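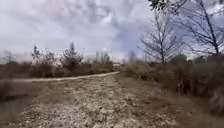

Overflow parking and the back track

The gravel lot at the Plonine end of the reserve is open again for overflow parking. It reopened in March after the load of crushed stone we ordered last fall finally came. There is space for 30 vehicles if people park in rows and leave the middle clear. Please don't pull up onto the grass at the edges. The ground under it is softer than it looks after rain, and we had two cars towed out last year.

The surface is rough. Small cars with low fronts should take it slowly, and anyone with a stroller or a wheelchair will do better at the main entrance on Aoki Road, where the paved spaces are. Wear real shoes. The stone is sharp in places and it gets into sandals.

Several members have asked about the dirt track that leaves the lot and curves off through the shrubs. It is a public right of way on foot for its whole length. Vehicles are allowed on it only with a permit, and permits go to the utility crews, the beekeepers and the two households at the far end. If you meet a van or a truck out there, step to the side and let it by. Drivers have been asked to keep to walking pace, and most do. If one doesn't, write down the plate number and the time and send it to the office.

The walk from the lot to the Wimia gate takes most people half an hour at an easy pace. There is no shade on it and no water. The gate sticks - lift it a little as you push and it will swing. Past the gate the track splits. The left fork goes down to the old pump house and stops there. The right fork joins the Cloltemov loop, which brings you back to Aoki Road, although that makes for a much longer outing and you will then have to walk along the shoulder to get to your car.

Brush work

The shrubs along the track will be cut back in October, once the nesting season is well over. We are taking a strip 4 feet wide on each side and leaving the rest alone. Some of the growth looks dead at the end of summer but most of it comes back, so please don't break off branches to clear a way through. Last year's cutting filled the chipper trailer twice. The chips are stacked behind the pump house and members can take what they want for their gardens. Bring your own bags and a fork.

The contractor's bill for this year is $400, the same as last year. The stone cost $257 delivered, and it was paid for out of the parking donations. The donation box is still on the post by the main entrance. The one at the gravel lot was taken down over the winter and a new one will go up when we have a lock for it.

Weather

The track turns slick after heavy rain and stays that way for a day or so. We close it to permit vehicles when that happens, and a red tag goes on the chain at the lot. Walkers can still use it at their own risk. Check the office voicemail before you drive out if the forecast is poor. The message is updated at 7 a.m.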